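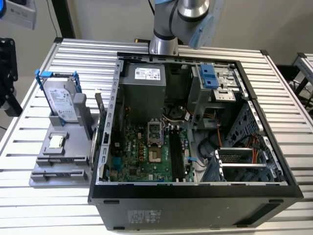 So I've been on an old computer kick lately, and I blame my cousin Khang Dương entirely. He cleared out a storage unit in April and asked if I wanted a couple of office desktops before they went to recycling. I said yes before he'd finished the sentence (my wife would like it noted that she was not consulted).

My whole history with desktops is opening them up, blowing the dust out, maybe adding memory, and closing them again very fast. This time I wanted to go further. Drive out, card out, processor out, then everything back where it came from. If it boots at the end, great, and if it doesn't, I'm down one free computer.

The first thing I'd say to anyone trying this is lay the tower on its side. I used to work on them standing up, like an idiot, with one hand holding a flashlight and the other one dropping screws into the bottom of the case. On its side with the panel off, you're looking straight down at the motherboard and gravity is finally on your team.

The second thing is that I'd forgotten how nice these office machines are to take apart! Somebody at the factory really thought about the person with the screwdriver. The bits you're supposed to grab are blue. The hard drive sits in a blue carrier with blue rails, and there's a blue latch up on the drive cage. My last home build was all black on black on black, and I spent 8 minutes looking for one clip.

The processor was the part I was dreading. Xuân Lục, who got me through my very first build over the phone, always told me to treat an open socket like a sleeping baby. Lever up, plate up, lift the chip straight out by its edges, and then keep your sleeves, your coffee and your curiosity away from it. I held my breath the entire time, which I don't recommend, I got a little dizzy.
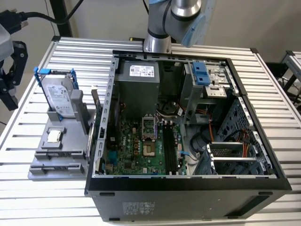
Where you put things once they're out matters more than I ever gave it credit for. I used to pile everything on a dish towel, and Lâm Châu once folded up that dish towel with my screws in it, thinking she was being helpful. We found most of them. Now I'm a tray convert. The hard drive stands up in its own spot, you can see at a glance what still has to go back in, and nothing rolls.

Cables, though. I still haven't made peace with cables. The orange and red power ones have a shape they like to be in, and they go right back to it the second you let go, usually across the exact thing you're trying to reach. I tucked them toward the drive side and they mostly stayed put.

My order for going back together is processor first, while there's plenty of room, then the card, then the drive, and the side panel dead last. I've put the panel on too early 2 times in my life and both times there was a plug left over.

Next up is hunting for memory. There are two black slots in there and I'd like to fill them with something decent without spending more than 60 bucks. Diễm Trịnh says she has a shoebox of the stuff in her hall closet, so I'm heading over there Thursday with a bag of oranges to trade.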